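Two grippers, one bin: notes from the project course

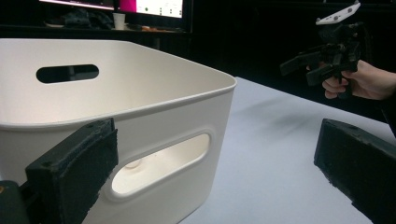
Filed under: Coursework / Manipulation

2021-07-08

The bin task is the last of the demonstration tasks our group signed up for in the project course, and it has taken more of the term than the other tasks put together. I am writing down where it stands while I still remember the details. The group calls itself Plorton, for reasons that go back to a misread sign-up sheet in April.

The task as written: a plastic bin sits on the table, two operators each hold a gripper, and between them they take hold of the bin, lift it, move it to a target area and put it down upright. We record the demonstrations and train a policy on them. The policy then has to do the same thing with a bin position it has not been given before. Grading is on the policy, with a smaller part for the quality of the data.

The bin is white plastic with a rolled rim, rounded corners and oval handle cutouts in the walls. It looks like an easy object and is a poor one. The walls are smooth and a little glossy, the table is also white, and from low down there is not much to tell one wall from another. The cutouts are the most useful feature on it. A dark oval against a pale wall is easy to track. The near one is less reliable, since what shows through it is the lit inside of the bin, and the contrast depends on where the lamps are.

Grasp options

We tried three.

Rim pinch. One finger inside the wall, one outside, closing just under the rolled edge. The rim keeps the wall from sliding out downward. This is what we use now.

Cutout hook. One finger through the handle. Strong once it is in, but the approach has to be accurate and our finger blocks are too thick to enter at an angle. Operators spent most of each demonstration lining up, and the policy learned to line up forever.

Corner squeeze. Fingers on either side of the vertical corner, pressing in. The corner is rounded, so the pads end up on surfaces that are not parallel and the bin walks out of the grip when it is lifted. We kept 2 recordings of this as negative examples and dropped the rest.

Pads

The fingers are plain blocks with a soft dark pad on the face. The pads fray along the sides. Rim contact is the cause as far as we can tell, because the molded edge drags across the pad every time an operator closes before the finger is square to the wall. A frayed pad still grips. The problem is that the edge of the finger looks different in the recordings from one week to the next, and we had a model that did noticeably worse on early data than on late data before anyone thought to compare the fingers. We now log pad changes in the same file as the session notes. Fjeld, the other group on this task, glued theirs with a different adhesive and report less peeling at the corners. I have not tested that.

Timing

With two operators the hard part is agreeing on when to lift. The bin is light, so a small lead on one side tips it. We started with a spoken count and the results were uneven. What worked better was a rule: the operator on the far side closes first, holds still, and the other one closes and starts the lift. The first operator follows. It is slower by almost a second per demonstration, and the tilt at liftoff dropped enough that we stopped discarding recordings for it.

Software

Alignment of the two recordings is done with Cillidier, the script package passed down from last year's class. It works, with one known fault: if either gripper starts recording while it is moving, the first few poses are wrong and the error carries through the whole file. Set both grippers down, start both, wait 5 seconds, then pick them up. Purna is our own viewer on top of that. It plays the two streams side by side and marks the finger openings on a shared time axis. It has no undo. Save before trimming.

Results so far

On the last evaluation the policy ran 11 attempts and placed the bin upright in the target area in 5. Most of the failures were at the grasp. It tends to close high, on the rolled edge itself, and the pads roll off. I suspect the training set has too many demonstrations with the bin in the same half of the table, which gives the policy little practice at reaching the rim from other angles.

Next on the list:
- More demonstrations with the bin turned, especially corner toward the operator
- A matte cloth over the table, as a comparison set
- New pads on both grippers before any of that
- Fix the start-up check in Cillidier so that it rejects a moving gripper

The evaluation script is in the group folder under bin_eval. Use the second config file. The first one still has the old table height in it.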